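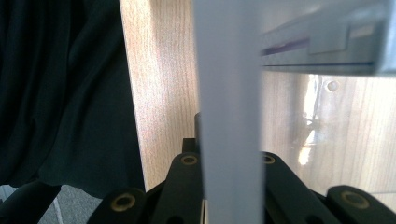 Home Issues Authors Search Contact

4. What people did with the clear boxes

I'll start with the lids. When I planned the Gradness study I had a whole page of interview prompts about what people keep and why they keep it, and hardly a line about lids. Then I went round the houses in Cenero and the lids were all anyone wanted to talk about (that and labels, which I'll come to).

As set out in Section 3, we had 29 households, each given clear plastic boxes with clamp latches and asked to use them for whatever they liked over 16 weeks. They kept a diary. Some wrote a line a day, one man wrote small essays, and one family gave the job to their ten-year-old, whose entries are the best in the set. Altogether that came to nearly 600 entries. Esko Peltonen and I each read every one of them and argued about the coding over a great deal of coffee.

4.1 Lids and latches

People liked a latch they could work with one hand. They said so in all sorts of ways, usually while showing me. What they didn't like was having to turn a box round on the shelf to find which side it opened. In quite a few homes the boxes had migrated to tables and the tops of freezers, simply so that there was room to get at the latches, and the shelves they'd been meant for were full of something else by my second visit.

There was a split between people who latched every time and people who rested the lid on top. I'd expected the resters to be the untidy ones. They weren't! The Flornano Road households were nearly all resters and their cupboards put mine to shame. They told me that a latched box felt "put away", so anything in daily use stayed unlatched, and you could tell at a glance which was which.

4.2 Seeing through, and not quite seeing through

We chose clear boxes on the idea that you'd see what was in them. That's half right. Frosted plastic by a bright window can be surprisingly hard to read, and several people moved a box out of the sun for no other reason than that. Paper labels had their own trouble. A maker's label left on the wall of the box tends to sit just where you'd look in, and people picked at it for weeks or gave up and put their own on top.

Figure 2. A clear storage box on a light wooden tabletop. The latch handle is on the left, with a paper label seen through the plastic beside it; window glare crosses the upper right.

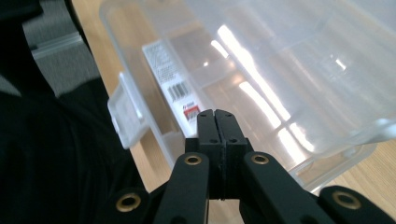
Does a clear box still need a label?

For small mixed things it does, going by our diaries. Batteries and fuses look much the same from a yard away through frosted plastic, and the homes that wrote on the box spent less of their diary grumbling about opening the wrong one.

I should say that "label" covers a lot. We counted masking tape, luggage tags and a child's drawing of a screw. The drawing worked very well and was still there at the last visit.

4.3 Compartments

The diaries get cross at this point. Boxes with fixed inner walls were loved for about a fortnight, all those beads and picture hooks in their places, and then something arrived that was too long for any slot. Ruotsalainen's term "overflow corner" fits what came next: one open part of the box takes everything that won't go elsewhere, and slowly it becomes the part people use most. Esko thinks this is a failure of the box. I think it's how boxes get used, and I'd build the corner in from the start — we never did settle it, so both readings are in the coding notes.

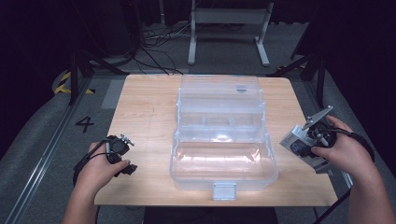
Bláthnaid Ó Néill
Research Fellow, Gradness Household Storage Project

4.4 Where the sorting happened

Hardly anyone sorted at the cupboard. They carried the box to a table, opened it there and had a proper go, often in the evening with the radio on. A pale, bare tabletop was a favourite, as small dark bits show up well against it. Two households kept a tray for the job. One woman tipped everything out on a bedsheet, sorted it and gathered up what was left by the corners, and I've pinched the method for my own button tin.

The table visits also explain a dip in the February entries. With the heating off in back rooms, the sorting moved into kitchens, where the table was wanted for tea, and boxes went back half done with a note on the lid. I come back to those notes in Section 5.

Related items
Drawers nobody opens: notes from the Cenero visits
Handwritten labels in shared kitchens
Overflow corners and where they come from
Keeping a household diary: guidance for families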